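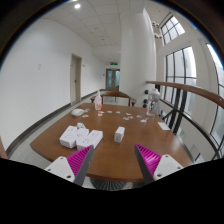
Jaws open, pink inserts in, everything on the table waiting to be picked up.

I have been looking after the hand-held gripper for long enough now that I've stopped calling it "the device" and started calling it things I won't type here. It has 2 moving jaws and a very high opinion of itself. Most of what goes wrong with it goes wrong in the inserts, those magenta ribbed pieces that sit inside the dark strip on each jaw, so most of my week does too.

The old inserts came off in April. They had gone shiny along the ribs, and a shiny insert will hold a small plastic cube for just long enough to give you hope. Natalie Bainbridge had warned me that the plates need to come off before you try to swap anything, and I nodded and then tried to swap one with the plate on. I don't recommend it. The strip springs back and gets you right across the knuckle.

Anyway, the order I use now. Take out the three screws in the gray plate at the base of the jaw. Keep them in a lid, in the order they came out. Peel the strip away from the tip end first, slide the old insert down, slide the new one up, press the strip back with your thumb. Then the screws go back in loosely, all 3 of them, before any one gets tightened. If you tighten the big one by the strip first, the plate sits crooked and the tips meet like a bad set of scissors.

After that I close the jaws on a sheet of paper and pull. If the paper slides, I start over. If it tears, I've done it right and I owe the printer a sheet.

Then it's off to the round-cornered table by the big windows, where the Plondale stuff gets laid out: white blocks, the little upright box, flat cutouts all over the place. The cutouts are the real exam. Blocks are easy, any gripper can look clever with a block. A flat cutout on a smooth tabletop has no interest in being picked up by anyone. With the old inserts I was getting 80 clean pickups out of every hundred tries. The new ones got me to 90, and I walked around being unbearable until I closed one jaw on my sleeve.

Still on my list: the left jaw opens a hair slower than the right when it's been sitting overnight. Natalie thinks it's grease. I think it's spite. I'll clean it first and see which of us buys lunch.

Recent posts
Thread locker, and other things I put on too early
The Dunmore bench, one year in
Labeling the Memside cables so I can stop guessing
Saneo spare parts: what I keep in the drawer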